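**Review: Bitbridge Dish Handling Practice Guide, second edition**

This review considers the guide as a working document for small laboratories that run tabletop arms on household tasks. Our own cell, a dish rack on a light green grid mat, was set up under its rules.
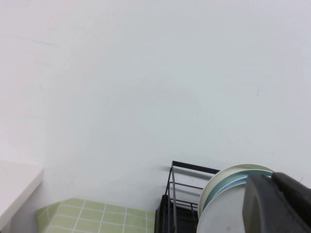
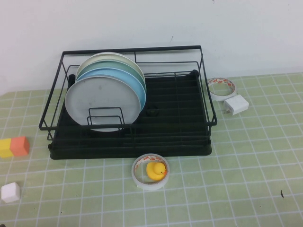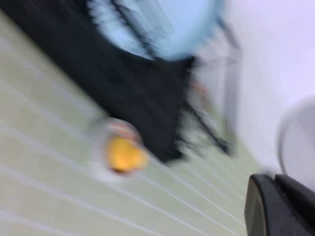

The guide runs to 410 numbered clauses, which is more than most groups will read. The section on clearances is the strongest. It asks for a marked stop distance of 25 mm between the fingers and any fixed surface, and it states who may change that value and how the change is recorded. The Utine checklist, by comparison, leaves this to the operator.

The clauses on loose items are also sound. Small objects may stay on the work surface during a run, provided they are entered in the layout sheet beforehand. Our staff found the sheet quick to fill in - about 10 minutes for a new layout.

Two parts need work. Clause 16 sets one speed limit for all camera positions, although wrist cameras are far more prone to motion blur than fixed ones. Nijs handles this better with separate limits. The rules on stacked plates give a grip force but no method for checking it, and the Bedham annex cited there was not supplied with our copy.

The guide is recommended for shared cells. Single-user benches may adopt the clearance and layout sections alone. A revised clause on speed is expected in May.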